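Jumindale shelf-pick trial, pre-run checklist with comments

1. Left gripper holding the red basket: OK. It has the easy job.
2. Fruit within reach of right arm: OK.
3. Arm cables free of pinch points: OK, barely. Reroute before June.
4. Speed cap at 200 mm/s: OK. Slow enough to watch a pear age.
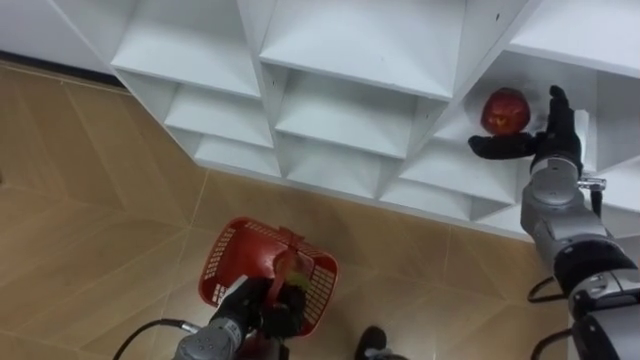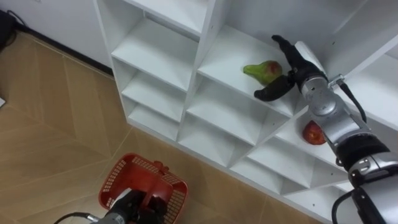 Item 2: apple at the right hand in the first, pear between open fingers in the second.

Huleser Bench Notes, no. 23, p. 44

5. E-stop tested: OK. Loud.
6. Kukex grasp log running: NO on first try. Repeat the run; an unlogged grasp is a rumor.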